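29 June 2022

Second go at the shutter on the old Plilarness folder, with Callum Inskip kindly holding the lamp (thank you, Callum!). Slow speeds still drag – the 1 second was closer to 3 this morning. 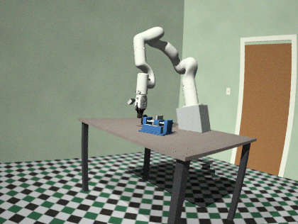
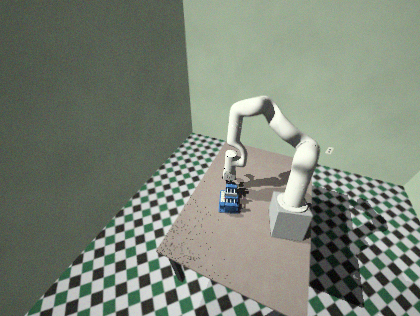
I flushed the escapement again and left it open under a bowl over lunch, then put one tiny dot of oil on the pallet pivot and nowhere else. Much happier sound after that. Gareth Bellamy thinks the spring is tired, and he may well be right, but I'd like to run a roll of Loseck through it before I go hunting for parts. Serial ends in 909, for whoever looks next.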